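Jevau Two-Arm Recording Kit (simulated)

Jevau is a ready-built virtual workbench for collecting examples of two-handed work. You get a table, a pair of robot arms, a set of everyday objects and all the recording tools needed to turn an afternoon of practice into something a learning system can use. We've been building it since the first Herkisley release and this is the version we've wanted to make all along!

Everything runs in simulation, so you can start recording as soon as it's installed. Drop an object? Press reset and go again. The table comes back in the same state, or in a slightly different one if you've asked for that (more on this below).

The pencil sharpener task

Of all the tasks in the kit, this is the one we show people first. A manual sharpener sounds simple until you try to work one with two grippers. The crank has a small knob, the body has to stay put while the handle goes round, and each arm has to keep out of the other's way. It's a lovely test of timing, and new operators get hooked on it very quickly. 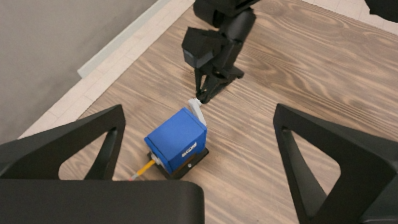
Pencil sharpener task, wrist view: one gripper at the crank knob, with the fingers of the other in the foreground.

The close view is the one we'd tell you to keep switched on whatever else you turn off. Small contacts are hard to judge from across the room, and a learner trained only on wide views tends to be vague in the last stretch before a grasp. With the fingers and the object both large in the picture, there's much more for it to go on.

How an example is recorded

Each example is a full run of the task from reset to finish. You drive both arms, and the kit saves the joint positions, gripper openings and every camera view on one shared clock. When you stop, you mark the run as keep, discard or review. Review is handy for those runs where you fumbled, recovered and got there in the end. Plenty of teams throw these away, but we really like them, and a few in the mix can help a learner get out of trouble by itself.

The starter set that comes with the kit holds 1,201 kept examples across all tasks, and 200 of those are the sharpener. You can train on it as it stands or add your own on top, as the file layout is the same for both.
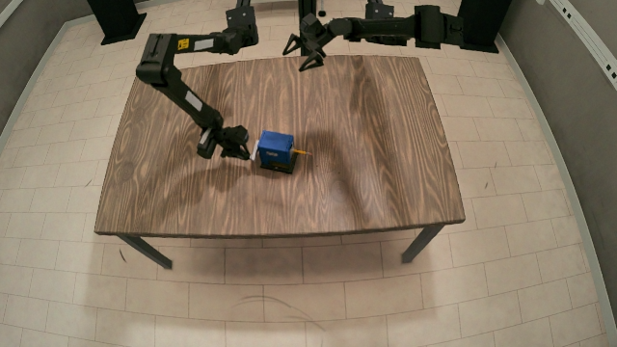
Varying the setup

Every reset can shift the object's position and angle, and you choose how far. We suggest starting narrow. Record a batch with the object in nearly the same spot, train, look at what goes wrong, then widen the range and record again. Lighting, table surface and floor can be varied too, either during recording or afterwards by replaying a saved run with new settings. Replays keep the original motion, so one good example can give you several different-looking ones.

What's included

Two simulated arms with parallel grippers
Table scene with adjustable lighting and surfaces
46 objects, with weights and friction already set
4 camera views, each of which can be moved or switched off
Recording, replay and review tools
The starter set of examples
Pavlović converter, for moving recordings into other training formats

Works with

Ploslow hand controllers are supported straight away and are what we use ourselves. A keyboard will do for checking a scene, though we wouldn't want to record a long batch with one.

Updates

New objects are added to the library each November, free to everyone who has the kit. Jar lids are next on our list.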